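Simulation guidance for two-armed robots updated

Reading time: 2 min

Daltomia has published new guidance on how two-armed robots should be tested in simulation before they are allowed to work near people. It takes effect in March and applies to all sites using the Proltness test suite.

The main change concerns variety. Until now a developer could submit results from a single virtual room. Under the new text, each task must be run in at least 200 different rooms, with the walls, furniture and tabletop colours changed between runs. Household objects that have nothing to do with the task, such as plants and pictures, have to be included as well. 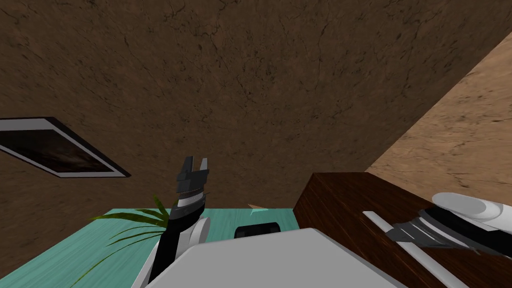
A simulated room with a turquoise-green tabletop, a plant and a dark wooden cabinet. The robot's right gripper lies across the white bar on the cabinet.

The guidance also asks developers to log both arms for the whole run, even when only one has work to do. An idle arm that drifts into furniture now counts as a failure - previously it was recorded as a note.

Wieser, which makes cabinet-handling software, said it would need some 3000 extra runs to bring its older results into line. Stesura said it already varies its rooms and expects little extra work.

Results filed under the old rules stay valid for two years. Daltomia will take comments on the wording until the end of January.

Related items
Wieser opens second test centre
What counts as a collision? Proltness definitions revised
Labelling rules for simulated footage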